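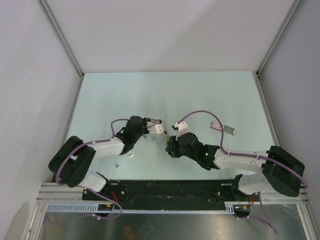
Why would a two-armed setup that ran fine for weeks suddenly start dropping its left arm in the middle of a job?

In our case it was a cable. The plug at the shoulder had worked itself partly loose, so the arm lost power for a moment whenever it reached far enough, and the motors let go.

I wish I could tell you I found that in an afternoon. It took me the better part of May, and I blamed nearly everything else first, so I'm writing it all out while I still remember the order things happened in.

The program we run is called Pastach, and it does one fairly dull thing: one gripper picks up a small part, the two meet over the middle of the table, and the other one takes it away. We'd gotten through over 600 handoffs without much to complain about. Then one evening the left arm just sagged. It didn't crash, exactly, it sort of sighed and came down on the tabletop with the part still in its fingers. I restarted everything, it behaved, and I went home and had supper and didn't think about it (I should have thought about it).

Next morning it sagged again, and then not for two days. Anybody who has chased a fault like this knows the feeling. I went through the Clolent logs line by line, and all they would say was that a joint had stopped answering. So I decided it was software, and rolled Clolent back to the version before, which cost me a whole day and fixed nothing at all. Then I decided it was heat, and ran a desk fan at the thing. The fan seemed to help! It was a coincidence, but I believed in that fan for most of a week.

What finally gave it away was the pose. I went back over 14 of the drops, and every one had happened with the arm near full reach, just as the grippers were closing in on each other. Out there the purple cable gets pulled tight over the upper arm, and the tug goes straight down to the plug. I held the arm up with one hand, wiggled the cable with the other, and down it came into my palm. I may have cheered.

Now for the part I'm less proud of. More than once that month I had reached in to straighten a part while the motors were on. These are small arms, but a shoulder coming down on your knuckles is no fun, and there's a wrist joint that could pinch a finger badly. I've made myself a rule since then: power off before hands go in, even for a second, even when I'm sure.

The repair itself was almost silly. I bought 2 longer cables from Fillora, left a good loop of slack at each wrist, and tied them down close to the shoulder so the plug never feels the pull. I did the right arm as well while I was at it. I also added a check to Pastach so it stops both arms if either one goes quiet, which it probably should have had from the start.

Hettiarachchi, our other bench, has the same cables routed the same way, and I haven't gotten to it yet. That's next.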